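So the wallpaper phase continues! I went through 5 sample books in August (Westen, Prendel, a couple whose names I've already forgotten) and every single time I drifted back to the big red flowers. My sister-in-law thinks they're too much. She has a gray living room, so I'm taking that with a grain of salt.

What sold me is the lavender. I always figured red needed cream or white behind it, something plain, and then I saw it on a proper purple-ish lavender and that was it for me. The gray leaves help a lot too - they sit behind the blossoms like shadows and calm the whole thing down. Without them I think it would be a bit Valentine's Day.

The other thing I keep going back and forth on is whether to do every wall the same shade. I like the back one paler, almost white, with the deeper color on the sides. Same flowers all the way across, so it still hangs together. My husband says he can't see the difference, but he also painted the hall with two different whites and didn't notice until I told him!

And then there's the yellow-green. I know, I know. Lavender and yellow-green sounds like an Easter basket, but a mottled one, kept pale and kept low down, is so pretty with it. I want a tabletop like that for the sewing corner now. Paste and a new brush are next on the list, and I still have to measure behind the radiator.

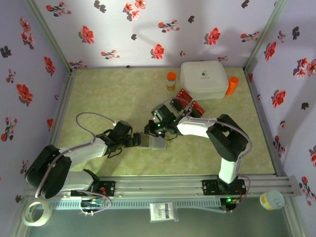
Red blossoms on two shades of lavender, with the pale yellow-green top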